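In Defence of the Slow Second Book

I finished Gillach on the train last week and missed my stop, which should tell you something about how I feel about second books in fantasy series. Everyone I talk to calls them the saggy bit. You get the big opening, you get the big finish, and in the middle there's 400-odd pages of people walking to a castle. I used to say that too! Then I started rereading, and I've come round to thinking the second book is where you find out if a writer can write.

Take Drumatness, the first in the series. It's a cracking read, and I've pushed it on half my family, but a lot of it is Ilir Kovačević showing you the furniture. There are 8 guilds, and each has its own colour and its own grudge and its own way of swearing, and you have to learn the lot before anybody gets stabbed. I loved it. I also kept flicking back to the map (my copy now falls open there on its own).

Gillach doesn't bother with any of that. You know the guilds already, so when Grīnberga the bellfounder walks into the wrong tavern on page 40, you feel sick before she's even ordered. No one has to explain it. That's a pleasure a first book can't give you, and I don't think we give it enough credit.
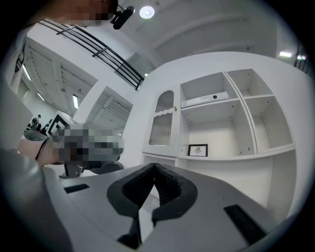 The usual complaint is that nothing happens. My mate Marin Papadopoulos gave up halfway through and told me it was all dinners. Well, yes, there are a lot of dinners. But the one at the salt merchant's house is the best chapter in either book. Two old friends work out over the soup that they're on opposite sides, and neither of them says so, and they go on passing the bread. I'd swap every battle in Drumatness for it. Even the one with the flooded mine, and I cheered out loud at that one.

I'll grant Marin the river section. It's long. Meko spends most of it on a barge feeling guilty, and I reckon a firmer editor would have had him off that barge in half the time. The talking heron could go as well – sorry to the heron's many fans, I've seen your artwork and it's gorgeous.

What bothers me more is how readers treat these books before they've opened them. People wait for the whole series to be out, or they read a summary of the middle and skip to the end. Do what you like with your own evenings, of course. But if you jump straight to the third one you'll get a duel on a rooftop between two people you barely know, and you'll wonder why your sister is crying over it.

So I'm going back to the barge this weekend, heron and all, and Marin's getting my copy when I'm done with it. He can start at the soup.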